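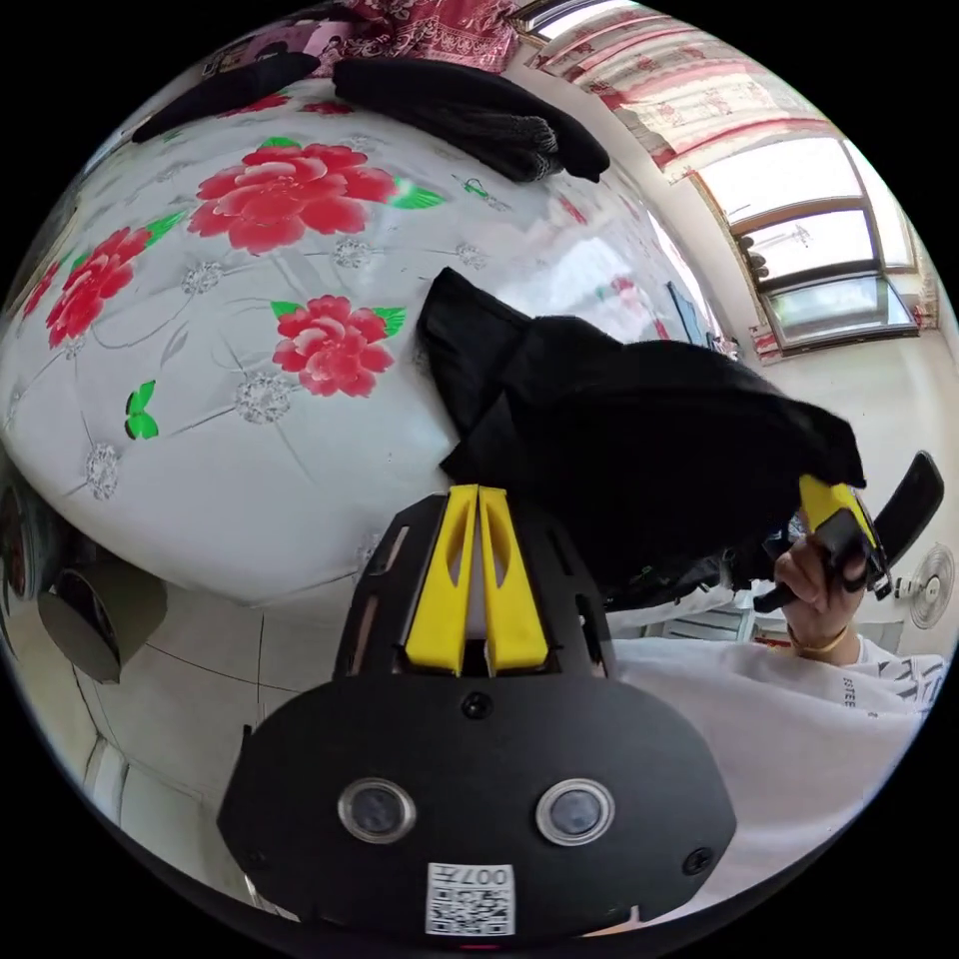
I own a lot of black clothes. I say this without pride, although there was a time, shortly after college, when I'd have said it with a great deal of pride and possibly a clove cigarette.

The idea back then was that if everything was black, everything would match. This is a lie told by people who have never looked at black clothes in daylight. I have brown-black, blue-black, a greenish one that came from a clearance rack in Bomanberg, and a pair of pants that started out black and has been quietly applying for a transfer to gray. Put any two of them together at 7 a.m. under the closet bulb and you look like a stagehand. Walk outside and you look like someone who got dressed out of a lost-and-found box.

So this spring I tried to sort it out. I had read somewhere that you should wash dark things inside out, in cold water, with a special detergent, and so I went to Lazaridis on my lunch hour and bought a bottle of Foledent Dark Care. It smells like a dentist's waiting room with a plant in it. The label promises 52 washes, which assumes a person who measures. I pour until I feel I've made my point, and I got 15.

Did it help? A little, I think. The pants have stopped getting worse. The greenish top is still greenish, and I've come to accept that it was probably dyed that way on purpose by somebody with opinions.

The bigger trouble with black is lint. I don't have a pet. I don't own anything fluffy apart from one bath towel, and that towel has somehow managed to be present at every event in my life, including a job interview in Sitamdale where I spent the first ten minutes trying to pick it off my knee without looking down. (I got the job. I don't believe the two things are related.)

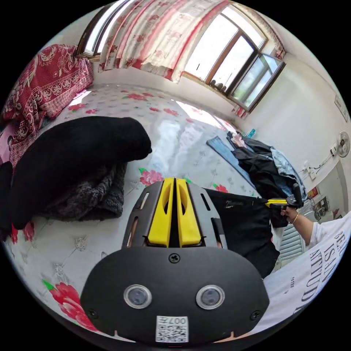 And then there's the folding. I fold on the bed, like everyone else who bought a folding table and then put a printer on it. With black clothes you can't tell what you've picked up until it's half folded, so a good part of the evening goes to starting a T-shirt and finding out it's leggings. My method is to make two piles, Things With Sleeves and The Rest, and then to carry both piles to the chair, where they stay until I need to sit down.
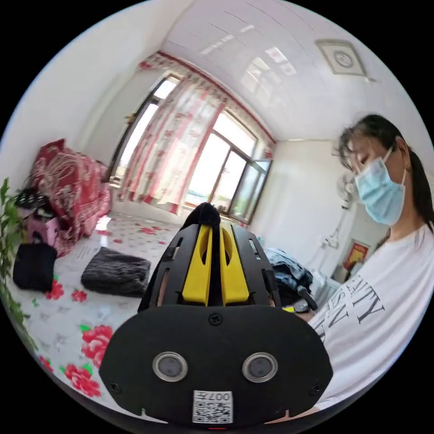

*Bedroom, eyes down.*

I did price the other way out. There's a coat at Lazaridis, a nice warm tan, and I stood next to it for a while imagining a version of me who drinks tea from a proper cup and returns phone calls. It was $389. I tried it on, buttoned it, turned sideways, and saw a very expensive envelope. I put it back and bought socks.

The socks are black, of course. They came in a pack of identical pairs, and after the second wash they'd already split into factions. I'm going to try a new detergent next month. If anyone has a favorite that doesn't smell of fluoride, leave a comment, and please don't tell me to use vinegar. I've used vinegar. The towel came out lovely.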